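Members > Meetings > Minutes > Summer general meeting

Itirholm Community Hall Association
Minutes of the summer general meeting, Saturday, July 13, 2024

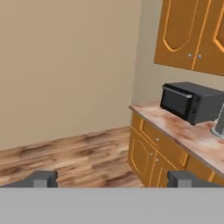 1. Opening and previous minutes

The chair opened the meeting at 10:05 a.m. The spring minutes were read and approved with one correction: the spring plant sale was held on the lawn, not in the parking lot.

2. Money

The balance in the general account is $3,151. Hall rentals brought in $342 since the last meeting, less than the same stretch last year. Two regular bookings have ended and one new one starts in the fall. The insurance bill is due before the next meeting and will take a large part of the balance. Report accepted.

3. Kitchen

Members discussed whether to replace the upper cabinets or keep them. Most of those who spoke like the arched doors and would keep them. One member felt the wood is too orange next to beige walls and asked about paint. No decision on paint. It was agreed to leave the cabinets alone this year and get a price for a new faucet from Bodo Plumbing.

4. Well and water test

The water sample was sent to Lau Laboratory and came back clear. The next test is due in the spring. The pressure tank is still short-cycling in the evenings - the secretary will ask Bodo to look at it on the same visit as the faucet.

5. Summer supper

Tickets sold so far: 217. Sales close on the Wednesday before. Tables will be set up the night before, starting at 6 p.m. The Pestus Bakery has offered rolls at cost. We still need two people for dishes and one for the gate. The long extension cord has not been returned and whoever has it is asked to bring it back.

6. Road sign

The county has replied about the sign at the Pestus Road turn. We may put up our own if it stays off the right of way. Moved and seconded to spend up to $80 on lumber and paint. Carried, 2 opposed.

7. Other business

A member asked that the side door be checked after evening rentals, as it was found unlocked again. The key list will be updated. The request for a piano was tabled - no one could say where it would go.

8. Next meeting

First Saturday in October at 10 a.m., in the hall. Items for the agenda should reach the secretary a week ahead.

Meeting closed at 11:20 a.m.

Minutes taken by the secretary.

© Itirholm Community Hall Association | Contact the secretary | Back to top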